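Common room sofa survives another clear-out

The orange sofa is staying. That was the only firm result of Monday's meeting at the Ballura building, where tenants of the second floor had been asked to decide what should go before the new carpet arrives in September.

The sofa has been on the list before. It was bought second-hand, it is too long for the lift and it came up the stairs in a manner that two former tenants still won't discuss. This time it faced a written proposal from Holger Nyberg, who wanted it swapped for a set of 20 stacking chairs. The chairs lost, with Mr Nyberg's the lone vote in favour.

"I have sat on it," he said afterwards. "I know what I am talking about."

Florence McIntyre, who chaired, said the floor had a budget of £336 for the room and most of it was already promised to paint. Delivery of the chairs alone would have eaten a good part of the rest. There was also the question of how to get the sofa down again – a question the meeting looked at briefly and left where it was.

The zebra blanket had a rougher evening. Colleen MacLeod called it "a bit much" and suggested something plain. Hsiu-ying Fang replied that she had washed it twice this year, which was more than anyone had done for the carpet, and the matter was dropped.

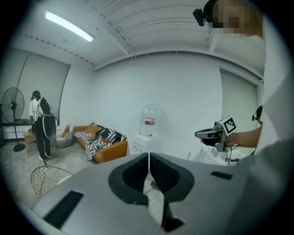 Clifford Fraser

The rest of the furniture got through with little debate. The grey beanbag keeps its place on the floor in front of the sofa, the orange cushion stays at the left-hand end, and the water dispenser remains to the right, close enough to reach if you lean. A request to move the black standing fan nearer the sofa was turned down after the people at the desks pointed out that they get warm too.

The small wooden table will be offered to the first floor, who have not been told.

Carpet fitters are due at 8 a.m., and everything will need to be out of the room by then, the sofa included. Offers of help to Ms McIntyre, please. She had received none by the time we went to press.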